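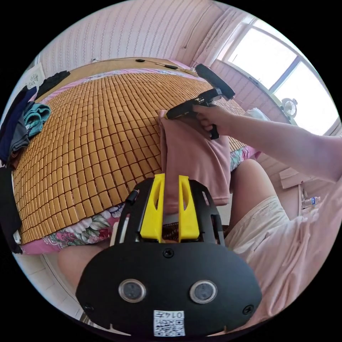 *Figure 1. Pink cloth held at its top corner by the second hand-held gripper, seen from the camera of the first.*

# Segmenting Two-Gripper Cloth Demonstrations: Project Report

## 1. Purpose

The project developed a software tool, named Tostutby, that divides long recordings of two-handed cloth handling into short segments suitable for policy training. The work was carried out over one semester within the Plaltley teaching laboratory. Recordings were supplied as synchronized video, gripper width and estimated pose.

## 2. Problem Statement

The planner used in the course, Negussie, expects each training segment to contain one complete action, such as a grasp, a lift or a fold. The recordings do not arrive in this form. A person folding laundry on a bed moves from one action to the next without a pause, and cutting at fixed intervals often separates a grasp from the motion it was meant to support.

Cloth adds a second difficulty. In Figure 1 the fabric hangs over the edge of the bed, and only its pinched corner gives the software a clear contact point. The bamboo mat beneath it has a dense, repeating tile pattern, a type of surface on which our feature matcher produced false matches.

## 3. Method

Tostutby proposes a boundary wherever the width signal of either gripper changes state and remains in the new state for at least 11 samples. Proposals from the two devices are then merged. If they fall close together, the later one is kept, so that a two-handed grasp is treated as a single event.

Pose tracking was revised in February. Matches are now checked against a motion prior before they are accepted - a change that added little processing time and removed most of the sudden jumps in the estimated path.

## 4. Results

The tool was run on 800 recordings and produced around 3,000 segments. Boundaries for simple grasps agreed well with those marked by hand. Agreement was weaker for smoothing motions, in which the jaws may stay closed while the intent of the movement changes.

## 5. Limitations and Further Work

- Width alone cannot show that a cloth has slipped from the jaws.
- The merge window was tuned on the Gillau subset and has not been tested on other material.
- Segments shorter than 5 samples are discarded without review.

A visual slip detector is the next planned addition. The configuration files and the hand-marked boundaries are stored with the source code in the course repository.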